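Tag der offenen Tür bei Drunex: ein Nachmittag zwischen Schubladen und Schneidbrettern

Eigentlich wollten wir am 7. Juli 2023 nur kurz vorbeischauen, und dann sind wir bis zum frühen Abend geblieben. Drunex hat seine Musterküche in einem alten Backsteinbau am Ortsrand von Skutcombe, vier Gehminuten vom Bahnhof, und schon am Eingang roch es nach Kaffee. Ich hatte mit langen Reihen glänzender Fronten gerechnet, wie man sie aus Möbelhäusern kennt, und war dann ganz gerührt, wie wohnlich alles eingerichtet war. Am längsten stand ich vor der hellen, marmorierten Arbeitsplatte mit der Steinwand dahinter und überlegte, ob eine türkise Dose mit Holzdeckel und ein Glas voll bunter Vorräte auch bei uns zu Hause so nett aussehen würden. (Mein Mann meint, wir hätten schon genug Dosen.) 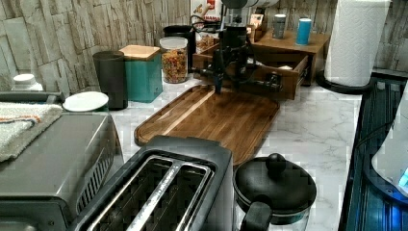 Die kleine Schublade

In die niedrige Holzablage an der Rückwand habe ich mich dann regelrecht verliebt! Oben drauf ist Platz für Becher und kleinen Krimskrams, darunter läuft die Schublade auf Metallschienen nach vorn. Bei uns fliegen Teebeutel, Gummibänder und Kerzenstummel seit Jahren lose durch den Hängeschrank, und ich habe mir sofort ausgemalt, wie das alles dort verschwindet. Wer selbst so etwas aufstellen möchte, sollte vorher messen, wie viel Platz nach vorn bleibt, denn offen ragt die Lade doch ein gutes Stück über das Brett davor.

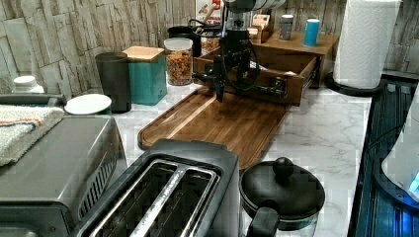 Rund ums Holz

Im Nebenraum gab es einen Vortrag über Holzpflege, der mit neun Zuhörern schon gut gefüllt war. Wir haben gelernt, dünn zu ölen und lieber öfter, und das Brett danach aufrecht trocknen zu lassen. Zurück an der Arbeitsplatte habe ich mir das große Schneidbrett mit der Saftrille gleich noch einmal angesehen – es ist aus Streifen verleimt, und einer davon ist deutlich heller als die übrigen. Gerade den fand ich schön. Daneben stand ein schlichter schwarzer Topf mit einem langen Holzlöffel darin, so griffbereit, wie ich es beim Kochen gern habe.
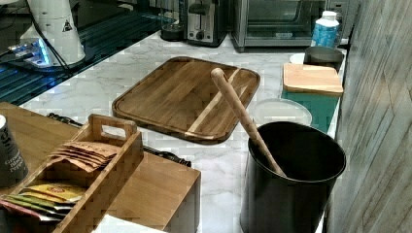 Zum Kaffee gab es Pflaumenkuchen, für den man einen kleinen Betrag in die Dose legte, und beim Hinausgehen bekamen wir noch ein Fläschchen Öl von Wulley mit, 100 Milliliter. Im Dezember soll wieder geöffnet werden, dann mit Plätzchenbacken, und da melden wir uns bestimmt an.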